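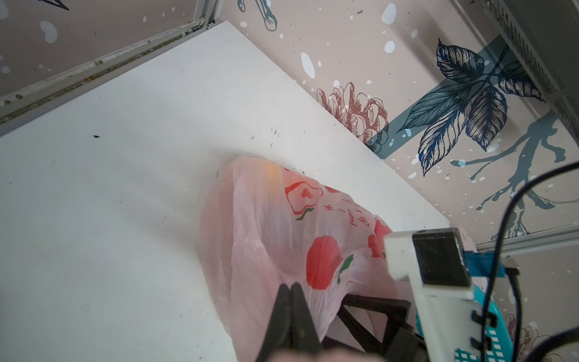

Pink fruit bag on the white bottom panel. The dirt sits in the channel of the metal rail.

Cleaning and lining a compartment with metal rails

Many people wrote to me after the page about drawers and asked how I clean the bigger compartments, the kind with a flat white panel as the floor, aluminum rails at the edges and patterned panels for walls. I have lived with this type of storage for several years, first in Quezada and now here, and I made most of the mistakes already. So I write down what I do. Please excuse my English where it is not perfect, my sister-in-law corrected only the first half.

Start with the rail, not with the floor

The white panel looks like the dirty part, but a matte white surface shows everything and it is usually only gray smudges and a few dark specks. The real dirt lives in the channel of the rail, where the metal meets the panel. Dust goes in there, then small crumbs, and after some months it becomes a gray line which looks like a shadow. If you wash the floor first, the water carries this dirt back on the clean panel and you do the work twice.

My order is like this:

Take everything out, also the bags.
Brush the channel dry with an old toothbrush, always in one direction, toward you.
Vacuum with the narrow nozzle.
Push a damp cotton cloth into the channel with the handle of a wooden spoon and pull it slowly to the end.
Only then wash the floor.

Do not spray water directly in the channel. It stays there for a long time and the dust makes a paste. Olga Jara, who lived below me in Quezada, used a hair dryer afterward, and this works, but you must hold it far from the wall covering.

Gray smudges on a matte white panel

Warm water with a little dish soap takes away most of them. I use 2 drops in a bowl of 700 ml, because with more soap you are rinsing until the evening. Wipe, wait a minute, wipe again with clean water, then dry with a towel. The drying is important, otherwise you see the path of the cloth.

For scuffs which stay, I use a white school eraser. Rub lightly and blow the crumbs away. Please do not use the scouring side of the sponge. Matte panels become shiny in the place where you rub, and a shiny spot is uglier than a gray one and never goes back. I have one in the hall cabinet, the size of a coin, and I look at it every day.

The small dark specks near the far edge are often only dry dirt that fell from the rail. Try first a piece of adhesive tape. Press, lift, finished. If a speck does not come with tape, then put a damp cloth on it and leave it there while you do another thing.

Patterned walls

I am very fond of walls with drawings on them. Mine are a dusty pinkish beige with light speckles, and there are sketched flowers, dark navy leaves and a painted branch with drips. A pattern like this is practical also, a small stain hides well between the speckles. But the same thing makes cleaning more difficult, because you cannot see well what is dirt and what is drawing. One time I rubbed a drip for a long time before I understood that the artist had put it there.

Dust the walls with a dry soft cloth from top to bottom. If you need water, wring the cloth very well and test in a low corner first. Look at the cloth after: when there is color on it, stop. I don't use alcohol or glass cleaner on printed panels. Fermín Domínguez wrote to me that he uses the melamine sponge with success, but he has plain walls, and on a print I would not risk it.

Thin bags from the fruit shop

I keep these bags and I use them many times. The translucent ones are good for storage because you can guess what is inside, and a bag with a cheerful print, like red apples, is quick to recognize between the others. In my house pink means fruit and white means cleaning cloths. It is a simple system and even my nephew follows it -- most of the time.

Some things I learned:

Shake the bag outside before you put it away. There is always a small leaf or a bit of onion skin.
If it was damp, turn it inside out and hang it over a bottle to dry.
Do not leave a crumpled bag lying in the compartment. Dust collects in the folds, and when you pick it up the dust goes to the floor you just cleaned.
Fold it lengthwise, press the air out with your hand, then roll it and close with a rubber band.
Bags for small children's toys I don't recommend, keep them high or closed.

I do not wash printed bags in hot water. The plastic becomes soft and the handles get long.

Should you line the floor?

Deok-su Son asked me this. My opinion is yes for heavy or sharp things and no for the rest. A liner protects against scuffs, but dirt goes under it and you forget to look. If you want one, cut it a little smaller than the panel, so that it does not climb on the rail, and lift it each time you clean. I tried a felt one and regretted it, felt holds every crumb. Smooth paper is better, and when it is dirty you throw it.

How often

The channel of the rail I brush every 30 days, it takes less time than making tea. The complete cleaning, with the walls, I do 2 times in the year, one of them in December before the visitors come.

Next time I will write about the squeaky door which Iara Retamal has described to me -- I think it is the hinge, but I am waiting for her answer.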